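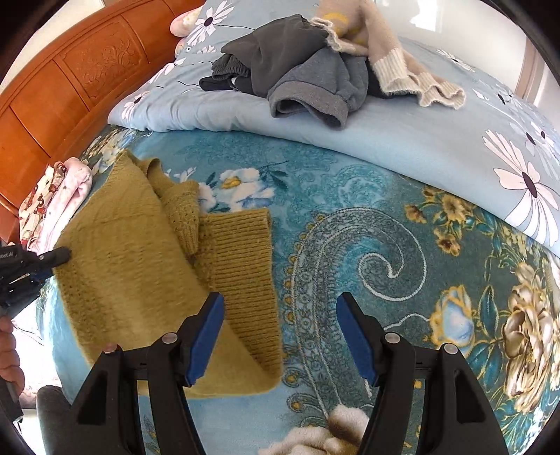 毛衣过季收纳：挂着还是叠着？（另问防虫和缩绒）

打印本页 | 用电子邮件发送给朋友

楼主：旧线头
发表于 21/09/2022

在Trirkau住第二年了，这边十一月才供暖，但早晚已经凉下来，前几天把去年收起来的毛衣都翻了出来。结果不太好。两件羊毛开衫的肩膀上各鼓出一个包，是衣架顶的。一件羊绒的下摆有虫眼，绿豆大小，边上的线圈已经开始脱。还有一件袖子长了一截，穿上盖住手背。

去年收的时候图省事，全部挂在Kutden的布衣柜里，拉链拉到底，底下放了几块樟木。我以为拉上拉链就没事。

想问三个问题：
1. 毛衣过季到底挂还是叠？我家抽屉不多，叠起来占地方，但再挂一年怕是都变斗篷了。
2. 樟木块到底管不管用？是量不够还是本来就没用？
3. 袖子变长的那件还能不能缩回去？成分标写的是羊毛83%，其余是锦纶。

先谢谢各位。

----

2楼：半斤棉
叠。没有第二个答案。针织物是线圈套线圈，自重往下坠，挂一晚上看不出来，挂半年肯定长。越粗的针、越松的织法，坠得越厉害。

肩膀上的包好办，蒸汽熨斗悬空喷，离衣服两指远，喷完用手抹平，平放晾到凉透再动。不要压上去烫，压了毛就倒了。

----

3楼：阿栗不吃栗子
不同意楼上说的没有第二个答案。细针的薄毛衣挂着完全可以，我用宽肩的植绒衣架，挂了好几年，没变形。叠久了胸口一道横折，出门前还得熨，也麻烦。

真要挂又怕坠，可以对折挂：毛衣沿中线对折，衣架钩放在腋下那个位置，下摆和袖子分别搭过衣架两边。重量落在横杆上，肩膀不受力。

----

4楼：半斤棉
回3楼：对折挂我试过，粗针的在横杆那里会压出一道印，比叠的折痕还难去。薄的随意，楼主说的是开衫，多半不薄。

----

5楼：河东晒被人
樟木的问题我来说。樟木靠的是气味，放一个夏天表面就干了，得用砂纸磨一层才有味。而且布衣柜不密封，拉链那条缝足够衣蛾进去。气味对成虫有点驱赶作用，对已经产在衣服里的卵没用。

所以重点不在放什么，在收之前洗没洗。衣蛾幼虫喜欢有汗渍、油渍、食物渣的地方，看着干净的毛衣，领口和袖口也有皮脂。我家的规矩是穿过一次也洗了再收，洗完彻底晾干，装密封袋。

已经有虫眼的那件单独处理，不要跟别的放一起。装袋冷冻三天，拿出来放到室温，再冻三天。第二遍是对付没冻死的卵。冷冻室温度要够低，老冰箱的小冰格不行。

柜子里的角落、抽屉缝也要吸一遍，吸完把尘袋扔掉。

----

6楼：旧线头（楼主）
回5楼：惭愧，去年有几件确实没洗，只穿过一两次，觉得不脏。

羊绒那件已经装袋进冷冻室了，冰激凌先挪了出来。布衣柜的底板能拆，周末拆下来擦。

----

7楼：每天一壶水
袖子变长能救一部分。我的做法：温水浸透，不要搓，捞出来用毛巾卷着压水，然后平铺，用手把袖子往短了推，宽度稍微拉开一点，推到想要的长度，边上用不锈钢珠针固定，阴干。

83%羊毛有回弹，推回去一些应该没问题。含锦纶的会比纯羊毛稳一点，也就是说它既不容易缩，也不容易往回走。期望别太高。

量一下袖长再下水，记在纸上。我第一次做没量，全凭感觉，最后两只袖子不一样长。

----

8楼：Karras老顾客
也可以拿去店里。Karras那家毛线店有修补服务，虫眼补一个收900，袖子改短收2,400，要把袖口拆掉重新织。价格是我上个月问的，排队要19天。

补得很细，不翻到反面找不着。但颜色要他们有相近的线才接，特别的花色会让你自己带线去。

----

9楼：阿栗不吃栗子
2,400改一对袖子，够买一件新的了。

----

10楼：Karras老顾客
看是什么衣服。我妈留下的那件，多少钱我都改。普通的当然不值。

----

11楼：半斤棉
虫眼可以自己补，绿豆大的洞不难。找颜色相近的细线，没有的话从衣服内侧缝份里抽一段，用瑞士补法（也叫仿针织绣）顺着线圈走。脱圈的先用小钩针或者安全别针挂住，别让它继续往下跑。

还有一种是戳毛毡，拿同色羊毛戳进去，底下垫海绵。远看不明显，摸着有点硬。羊绒我不建议戳，太薄了。

----

12楼：芥末不是辣的
平铺的时候多说一句，底下垫的东西要选一下。毛巾吸水好，但毛圈松的容易勾线；摇粒绒毯子不勾线，但是粘毛，新的还可能掉色，浅色毛衣先拿一角试试。晾衣网最省心，就是占地方。

我整理的时候都是在床上摊开，一件一件看领口、腋下、下摆，有起球的顺手剃掉。罗纹织的那种要顺着条纹方向抚平，横着抹会歪。 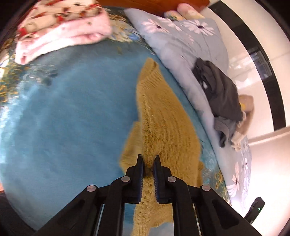 芥末黄毛衣，铺在蓝绿色摇粒绒毯上

----

13楼：河东晒被人
回12楼：起球建议洗之前剃还是洗之后剃？我一直是洗完干透再剃。

----

14楼：芥末不是辣的
洗完干透剃。湿的时候毛趴着，剃不干净，还容易刮到底布。剃球器的网罩别压，轻轻带过去就行。手工粗针的我用剪刀一个一个剪，慢，但放心。

----

15楼：每天一壶水
剃球这事我跟大家意见不一样。头一年起球是浮毛出来，剃掉就好。年年剃，肘部会越来越薄，最后透光。现在只处理袖子内侧和腰两边，别的不管。

----

16楼：半斤棉
同意少剃。外套内衬粗的话，剃多少都会再起，换件衬里光滑的外套比什么都强。

----

17楼：小满之前
插一句洗涤剂。我用过Hidano的羊毛洗液，味道淡，泡沫少，漂两遍就清了。缺点是去油一般，领口要先点涂，放一会儿再下水。

不要用普通洗衣粉，多数偏碱，还有的加了蛋白酶，羊毛就是蛋白质。也别用柔顺剂，短期手感滑，时间长了线圈发懒，更容易变形。

----

18楼：阿栗不吃栗子
Hidano我用过，漂两遍清不了，可能是我这边水硬。后来改成用量减半，好多了。

洗衣机的羊毛档各位用不用？我一直用，装网袋，脱水调最低，没缩过。

----

19楼：河东晒被人
看机器。羊毛档缩不缩主要看水温变化和摩擦，冷水洗完突然换热水最危险。我家的机器羊毛档会自己加热，缩过一件，从此手洗。

----

20楼：半斤棉
机洗我也不反对，前提是标签写了可以机洗。手洗最容易出错的地方在捞起来那一下，湿毛衣很重，拎着肩膀提出水面，一次就能拉长。要两只手从底下托。

----

21楼：旧线头（楼主）
回20楼：破案了，袖子长的那件我就是拎着肩膀提出来的，还挂在浴室滴了一晚上水。看来不全怪衣柜。

先汇报进展。袖子按7楼的方法做了，干了以后左边短了两指，右边短了一指半，穿上刚好到手腕，可以接受。开衫肩膀的包用蒸汽喷过，一件全平了，另一件还有一点印子，穿上看不出。

羊绒那件冻完第二轮，打算自己补，补坏了再送Karras。

----

22楼：每天一壶水
右边那只下次洗的时候再推一点，不用专门为它下一次水。

----

23楼：小满之前
问下叠的话怎么叠不出横折？我那个抽屉浅，只能叠三折。

----

24楼：半斤棉
卷。两只袖子往背后折，从下摆往上卷，松松地卷，竖着放进抽屉。或者叠的时候中间夹一张无酸纸，棉布也行。厚的放底下，羊绒放最上面，别压。

----

25楼：阿栗不吃栗子
卷的领子会歪，高领尤其明显。我还是挂。

----

26楼：河东晒被人
提醒一下用真空压缩袋的朋友，羊毛别抽太紧。压一季蓬不回来，放蒸汽里也只能回一半。密封袋挤掉多余空气就够了。装之前一定要干透，我一般晾完再放一天，袋里有潮气会有霉味，比虫眼还难处理。

----

27楼：旧线头（楼主）
买了一批带拉链的密封袋，粗针的都叠好装进去了，薄的两件按3楼的对折法先挂着，明年春天看有没有印子。Kutden的布衣柜改放外套和裤子。

羊绒的虫眼补了一个，反面有点乱，正面过得去。另一个在侧缝旁边，等买到颜色近一点的线再补。11楼说从缝份里抽线，我这件缝份太窄，没敢抽。

----

28楼：Karras老顾客
缺线可以拿衣服去Karras对色，他们零头线按小绞卖，不用买整团。记得白天去，店里灯偏黄，拿到门口看。

----

打印本页 | 用电子邮件发送给朋友

联系我们 | 版权所有，未经许可请勿转载 | 返回顶部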